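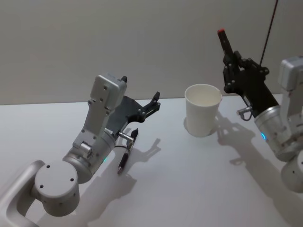
Cup and pen on the table, both arms in, left gripper open.

Two arms, one table: what rules do you follow for the shared middle?

Posted by Plesex, 31/05/2023

Hi all! We finally have two arms facing each other over one white table and I am having a ridiculous amount of fun with it. We do pen and paper cup tasks, mostly pick up and put down. What I'm missing is a sensible set of house rules. Who gets the middle when both arms want it? How slow is slow enough while someone is resetting objects by hand? I've read bits of the standards but they seem written for much bigger machines. What do you write on the wall at your place?

Hazel Crenshaw

Oh, I love this stage! Start with a written risk assessment, even for small arms. ISO 12100 is the general one, and ISO 10218 covers industrial robots, so read those properly before you decide they're too big for you (small arms still pinch).

For the middle, we use a token in software. One arm holds it, the other stays outside a line we agreed on, and if the token is lost both arms stop. Hands on the table means both arms stopped, and one person calls it out loud before anyone reaches in. We keep 35 mm between the grippers in every planned path and check it again whenever a fingertip gets changed, as a longer finger eats that up fast! Look at your cables too. A loop near the wrist can catch on something as thin as a pen, so run each new motion at low speed with the table clear first.

Fokus

just hit the e-stop if it looks wrong, works for me

Shoshana Achterberg

Please do more than that, Fokus! Test the stop at the start of each session and write it down. Our log is up to 3,228 lines and I'm proud of every one. We also made a rule in April that the stop button has to be within reach of whoever is resetting the objects, so we ended up with 2 buttons. Best change we've made.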